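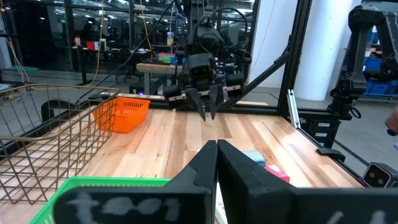
One reply to last month's thread asked why we bothered with a rehearsal at all when the vendor had already done the move "dozens of times." Fair question, and the answer got too long for one post, so I'm making it everyone's problem.

Print this thread | E-mail this thread

Background for the newly arrived: I look after systems at Motberg. We sell replacement parts for commercial dishwashers. Glamour was never on offer. In March we moved our order database off a server old enough to have opinions.

The vendor was Graltolar. Their plan was one page long. Step four of the plan was "Migrate data." Step five was "Confirm success." I have seen more detail on a packet of instant soup.

So I asked for a copy of production to practice on. I was told this would add cost. I said so would losing all the orders. There was a pause on the line, and then there was a copy.

12 comments

The copy lived on a spare box we call Tai. Tai has less memory than I'd like and a fan that sounds like a man clearing his throat before a speech. It did fine. Most rehearsal gear can be bad as long as it's bad in ways you already know.

First run: the import finished in 131 minutes with no errors. Everyone on the call was delighted. I was too, for about as long as it takes to open a report.

262 customer accounts had no shipping address. The accounts were there, the order history was there, and as far as the new system knew, these people lived nowhere. No error, no warning. The log said "Completed" in green.

The cause was an old field where someone had typed the suite number first, then a slash, then the rest. The import tool read the slash as the end of the line and went to lunch.

Graltolar's view was that this was a data quality issue. My view was that it was our data and it had the quality it had. We met in the middle, where they fixed the script and I sat through a slide about data quality.

Second run: addresses fine. Now every timestamp was 5 hours off. Turns out (I hate typing that) the old system stored local time and the new one assumed otherwise. An order placed at 9 p.m. had been placed at 2 a.m. tomorrow. Accounting would have had thoughts at month end.

31 shares

Third run was clean, so we did the thing I'd really wanted to do, and broke it on purpose. Pulled the network cable halfway through the import and tried to roll back using the rollback document.

The rollback document told us to restore from the backup on Itex. Itex is the name of a storage unit we got rid of two winters ago. It's listed in four documents. I've since found it in a fifth.

If you take one thing from this thread, please go read your rollback steps out loud to another person. Ideally a person who doesn't like you. Mine got as far as line three before asking where Itex was.

We rewrote it. Rollback took most of an afternoon the first time and 40 minutes once we'd stopped arguing over who had the password. (It was me. I had the password.)

Things I'd do again: keep a paper list of checks, with the person's initials next to each. Let the warehouse people try the test system before anybody calls it finished. They found a label bug in the time it took me to get coffee.

Things I wouldn't do again: invite the whole sales team to "have a play" on the test system without turning off outgoing mail. 267 order confirmations went out to real customers for a left-handed drain hose. We do not sell a left-handed drain hose. Two people wrote back wanting one.

8 comments

The real move started at 6 p.m. and I was home before midnight, eating cereal over the sink. One printer refused to join in. It had been refusing under the old system as well, so I've logged it as compatible.

To the several people asking how much the rehearsals cost: two extra weeks, one extra invoice and a small amount of goodwill. The invoice has been paid. I'm still working on the goodwill, mostly with doughnuts.

And to the person who says they test straight in production because "that's where the real data is" — I believe you, and I'd like to know which company it is so I can order from somebody else.

Old server gets wiped next month. I'm keeping one extra backup of it that I haven't mentioned at work. Please don't share this post.

46 shares | Print this thread | E-mail this thread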